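Do you really need to clean inside your computer?

Every spring the same advice comes round: open up the PC, blow it out, and it will run like new. I have my doubts. Dust makes a computer hotter and louder. It doesn't make it forget how to open a spreadsheet, and no amount of brushing will fix a full hard drive.

Check the easy things first. Is the back of the case shoved against a radiator? Are the vents furred up on the outside? A soft paintbrush and the hoover nozzle held a little way off will sort that without undoing a single screw. Mine went from roaring to merely annoying in 11 minutes. 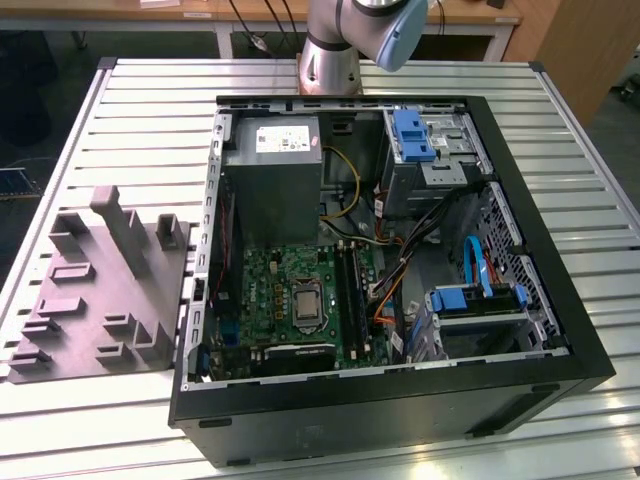
If you do go in, switch off at the wall, pull the plug and hold the power button for a few seconds. Lay the tower flat so you can see what you're doing. Touch bare metal on the case before you touch anything else. Hold fan blades still with a finger while you blow air at them, and leave the power supply shut, whatever the man in the video says.

As for products, the Rerkodus dust spray cost me £9 and was empty before I'd finished one fan. The Brenard brush set is a pair of paintbrushes in a nicer box. Van Acker sell "anti-static" wipes, which I wouldn't put near a circuit board, anti-static or otherwise. I've kept the hand blower from Rondon because it never runs out, though it does make your wrist ache.

How often? Some guides say monthly. I do it once a year, usually in December, and I've yet to see a reason to do it more. With a long-haired dog, perhaps twice.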